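News > Community > Skildale

Skildale toy library finds a new home above the old Flomar bakery
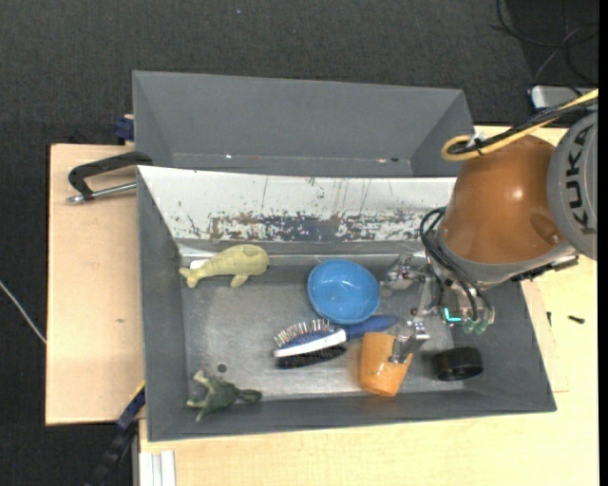 A toy whale in one of the grey bins.

23 May 2018

Families in Skildale who have been wondering where on earth they would borrow their jigsaws and train sets this summer can breathe a little easier, as the town's much-loved toy library is to reopen in the rooms above the old Flomar bakery on Cordeiro Street.

The library had to leave its corner of the Zadmont Hall in April, when work began on the roof, and its shelves have been in storage ever since. Joana Correia, who started it with a few boxes of her own children's things, said she had been stopped in the street nearly every day by parents – and quite a few grandparents – asking when it would be back.

"It has been lovely to be missed, I must say, but it will be lovelier still to have the doors open," she said.

The collection now runs to 2145 toys and games, and 306 families are signed up to borrow from it. Each family may take home up to two items at a time, and there is still no charge for the under-fives.

Slavica Živković, who is looking after the move, would be very glad to hear from anyone with a van and a free morning, and says that outgrown bath toys, puzzles and picture books are all welcome, so long as they are clean and the puzzles have all their pieces. Donations can be left at the Zadmont Hall office until the new rooms are ready.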